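Why Does Bubble Wrap Pop?

I love getting a package. I love it even more when whatever is inside comes rolled up in bubble wrap, and I'm a grown-up, so you can stop feeling silly about it right now!

So what is bubble wrap? It's two thin sheets of plastic stuck together. One sheet is flat. The other has been pulled into lots of little bumps, and when the two are pressed together, air gets trapped in every bump. Each bubble is like a teeny tiny pillow.

Now pretend you're mailing a glass bird to your cousin in Nirkutcombe (a long way from me, and the road is very bumpy). The box gets dropped. Ouch! But the bubbles squish first, and the air inside them pushes back gently, so the bird slows down a little bit at a time and doesn't stop with a crack.

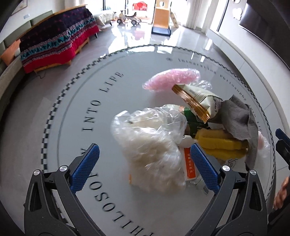 Clear plastic is handy in another way too, and that's that you can peek through it. When I've got a table piled up with snacks and wrappers and bags, I can often guess what's in a clear bag before I open it. With bubble wrap it's harder. You might see the color, pink maybe, and a bit of the shape, but all those bumps bend the light and make everything look wobbly.

And the pop? When you squeeze a bubble, the air has nowhere to go. You squeeze harder, the plastic stretches thinner and thinner, and then it tears. All the squashed air rushes out at once and that's the noise you hear. POP!

I once counted the bubbles in a sheet I'd saved. It had 92 rows with 24 in each row, so that's 2,208 bubbles. I didn't pop them all in one day. (I wanted to.)

Try this at home. Cut 3 squares of bubble wrap, all the same size. Leave the first one alone, pop half the bubbles in the second, and pop every bubble in the third. Now press each one with your hand. Which feels squishiest? Which would you pick for the glass bird?

One rule before you start: plastic bags and wrap stay away from your face, and away from babies and pets. When you're finished, fold up the good pieces and keep them for the next package you send.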